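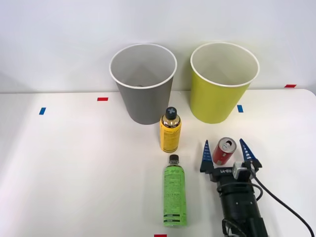

Slide 1: Two colors and a promise

Start without the intro. Geeta will have done the intro.

Ask for hands: who has a gray one and a green one at work? Who could tell me, right now, where a yogurt pot with the foil still attached goes? Wait longer than feels comfortable. Pick on the front row if they laugh.

My claim for the next half hour: most of what offices believe about color-coded recycling comes from the people who sell it. I'm not against sorting trash. I sort mine. I'm against being told that sorting has "gone up" by somebody who never opened a bag.

Slide 2: Where the numbers come from

The Drurnurcombe figure. You will all have seen it, it was in the August newsletter and on the poster by the elevators. "Recycling up 34 percent."

Up from what? I asked. Hanne Manninen in facilities was very decent and sent me the spreadsheet the same afternoon. The starting month was the month of the office move, when half the building was working from home and the other half was throwing out old binders. The binders went in a hired dumpster that was never weighed. So the "before" is a month when normal trash was low and the paper was missing.

Take out that month and use the one before it. The increase is gone. I can't say it went down either. There are too few months to say anything.

(Pause here. Somebody from Grelutier may be in the room. Be polite. They did the signage, they didn't do the spreadsheet.)

Slide 3: Weight is a bad measure and we all use it

Weight of the recycling stream is what the hauler bills on, so weight is what gets reported.

A coffee cup with an inch of coffee in it weighs more than a clean one. A dirty stream is a heavy stream. If people throw more wrong things in the recycling, the chart goes up and everyone gets a thank-you email.

Harish Mathur made this point to me years ago and I argued with him about it. He was right. I've told him so.

What you want is a bag audit – tip it out on a tarp, gloves on, sort by hand, write down what shouldn't be there. Slow, smells bad, doesn't fit in a newsletter.

Slide 4: The one audit I trust (mostly)

Sneha Kanaujia's audit at the Tyagi building. 143 bags from the kitchens and print areas. She had two people sort each bag separately and then compared their sheets, and I haven't seen that done anywhere else in an office.

What she found, in plain words:
The color of the container made very little difference.
The shape of the opening made some.
Whether trash and recycling stood side by side made the most.

Things I don't like about it, say these out loud: one building, one season, and everyone knew it was happening. People behave when they know somebody will be reading their trash. Sneha says this in her own write-up, on page one. Compare with the glossy brochures.

Don't oversell this slide. Last time at Lollcombe I got carried away and a woman in the second row quite rightly asked why I trusted this study and none of the others. I said because it was careful. She said, "or because you like it." Fair. Leave that in, it gets a laugh and she had a point.
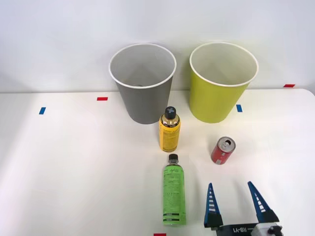 Slide 5: Side by side

Gray on the left, yellow-green on the right, same shape, small gap between. Nothing on the slide tells you which is which. Ask the room. Last time they split, and both halves were sure.

Color only works if you've already been taught it. New hires haven't been. Visitors haven't been. In Jyoti Sachdeva's office green is food waste. In mine it's mixed recycling. In the parking garage downstairs it's everything, as far as I can tell.

Placement doesn't need teaching. If the two are together, the lazy choice and the right choice cost the same number of steps. I find that believable. I'd still like to see it tested by someone with nothing to sell.

Slide 6: What happens after the bag leaves

Short slide, don't linger, people get gloomy.

I rang our hauler and asked how many loads were turned away last year for being too dirty. They wouldn't say. I asked in writing. They sent me a leaflet about their trucks.

So all the numbers in this talk stop at the loading dock, including the ones I like.

Slide 7: What to ask before you sign

If someone wants to sell your office a new set:

Which month is the "before"?
Who opened the bags?
What went wrong in the trial? (If nothing did, I'd stop there.)
Can we move the ones we've already got, first, and wait?

The quote we got was for 492 new containers. Moving the existing ones took Hanne one evening with a cart. Did it work? Don't know yet. We audit again after the summer, and I'll show the result whichever way it comes out.

Slide 8: Questions

Likely ones:

"Isn't any recycling better than none?" A rejected load goes to landfill with an extra truck ride. So, no, it depends on the load.

"What about lids with slots and holes?" See Sneha's sheets, handout at the back. Modest effect, and the lids jam.

"What does an audit cost?" Gloves, a tarp, two people and a morning. If they say they've been quoted 2000 for it, ask what's included.

If Geeta waves, skip the lids and finish.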